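Home | News | Programs | Visit | Contact

Joltutcombe Seed Library Opens Its Doors to the Whole Valley

2024-01-06
By the Joltutcombe Seed Library press desk

JOLTUTCOMBE – Gardeners across the Jimero Valley can now borrow vegetable, herb and flower seed free of charge, and we could not be happier to say so! The Joltutcombe Seed Library, which began as a single drawer of bean envelopes at the back of the town reading room, has moved into its own space on the ground floor of the old Prurumwood building and is open to anyone who lives in the valley, with or without a library card.

The collection stands at 2,497 packets as of this week. Most of it is food: pole beans, winter squash, paste tomatoes, kale, leeks, and more kinds of lettuce than any one household could eat its way through. There is a good stretch of flowers too, with zinnias and calendula leading the way, and a small shelf of grains for people who have always wanted to try a row of barley along the back fence.

Borrowing works on trust. Take up to ten packets in a season, grow them, and let a few of your best plants go to seed. Bring some of that seed back in the fall. If the deer get there first, or the squash crosses with the neighbor's pumpkins and turns into something strange, come in and tell us the story anyway and borrow again next spring. Returns from new growers were better than we had hoped for last year, beans and peas especially, and several of those beans are already back on the shelf with this year's labels.

The move was made possible by a grant of $1,200 from the Grasso Fund, which paid for shelving, glass jars, a secondhand refrigerator and a label printer that has been in use almost every day since it came out of the box. The fund supports small growing and food projects in the valley and has backed the seed library from its drawer days.
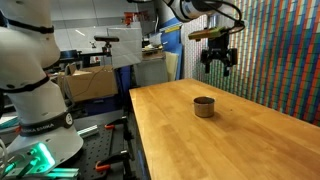
Seed is kept cool, dark and dry, and every packet carries the name of the variety, the year it was saved and the part of the valley it came from. That last line matters more than people expect. A tomato that ripens well on the south slope may sulk all summer down by the creek, where the frost hangs on into late spring, and a grower choosing between two packets can pick the one saved closest to home.

Some of the local varieties are a real thrill to have. The Joltutcombe Brown pole bean was down to one garden when the drawer was started, and there are now 150 packets of it ready to lend. It is a sturdy, late bean with a nutty taste, very good in soup, and it climbs anything (including, in one memorable case, a parked trailer). We would love to see it growing on every street in town. A flat white squash from the upper valley, which has never had a name that two families agreed on, is being grown out again this year to see whether it stays true to type. If your family grew it, please tell us what you called it!

Spring classes will cover starting seed indoors, reading a frost chart, and saving seed from beans, tomatoes and lettuce, the three easiest crops to begin with. A longer class on squash, with hand pollination and a fair amount of masking tape, follows in summer. All classes are free, and children are welcome at every one of them if an adult comes along.

The yearly seed swap returns in October in the reading room yard. Last year's swap brought in 200 people and ran well past closing, with a line for the garlic table that went out the gate. Garlic will get two tables this time. Growers with extra seed of any kind can bring it in a paper envelope marked with the variety and the year. Please leave out anything you are unsure of, and keep store-bought hybrids at home, as their seed rarely grows into the same plant.

The seed library is on the ground floor of the Prurumwood building in Joltutcombe and uses the side door next to the bike rack. Lending hours follow those of the reading room upstairs. Growers who can't make it in can ask for a printed seed list at the front desk of the reading room and have their packets set aside for pickup.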